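29th July, gripper bench

Finger pads day, mostly. Notes so I don't have to reconstruct all this in October.
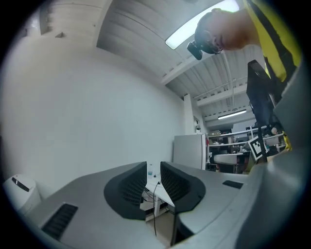

Why are we swapping the pads again when the old ones still close properly? The smooth ones let thin flat things rotate as soon as you lift them off the table, and the ribbed ones seem to stop that without needing a harder squeeze. That was the hunch anyway, so today was about putting some numbers next to it.

Set-up first. The ribbed pads are the Prendano set, dark grey, fan-shaped, going on the hand-held unit with the pale grey housing. The smooth pads are our own, from the Firkemora mould, and I fitted a fresh pair so nobody (Eero) could tell me they were worn. Same springs, same trigger, same person squeezing. I know "same person squeezing" isn't much of a control but it's what we've got until the Adeleke force gauge comes back from being recalibrated.

Test pieces were a wooden ruler, a bag of rice, a teaspoon, a bar of soap in its wrapper and that horrible floppy phone case. Pick up, hold, tilt, put down. 32 lifts per piece per pad, which sounds like nothing and took the whole morning!

The ruler was the clearest by miles. With the smooth pads it swung round on 3 lifts out of every five or so, always nose down, and with the ribbed ones it mostly just stayed put. Teaspoon, similar story, though if you catch it by the bowl neither pad is any good. The soap I couldn't separate. I thought the ribs would chew up the wrapper and they left faint lines on it but no tears. Phone case: ribs better, but I was getting better at phone cases too by then, so take that with a pinch of salt. I should have mixed up the order and didn't.

Rice was the surprise. I had to squeeze further with the ribbed pads to get a grip I trusted, and twice I pinched a fold of the bag and the rest sagged off sideways. I think the ribs grab the plastic early and the bag can't settle into the fan. Eero Hirvonen reckons it's the pad angle and wants to shim the right finger by 2 mm before we blame the surface. Fair enough, cheap to try, shims are in the Grustlow box.

Also tried dusting the pads with flour, to see whether they'd go useless in a kitchen. They do, a bit! Smooth ones wipe clean in one go, ribbed ones need a brush, and I only found that out after knocking the flour over my own shoes.

Wear: the supplier's note says to look the pads over after 800 closes. We're nowhere near that and there's already a slight shine on the outer ribs, left side more than right. Might just be flour and hand grease. I've put the spare set in the drawer untouched so we can hold them side by side next time.

To do:

- shim the right finger, repeat rice only
- shuffle the order of the pieces (write it down BEFORE starting)
- ask Prendano if they do the same pad with shallower ribs
- find a proper brush, the toothbrush is shedding

Leaving the ribbed pads on for now. Trigger feels a touch stiffer with them but that may be my thumb after all those lifts.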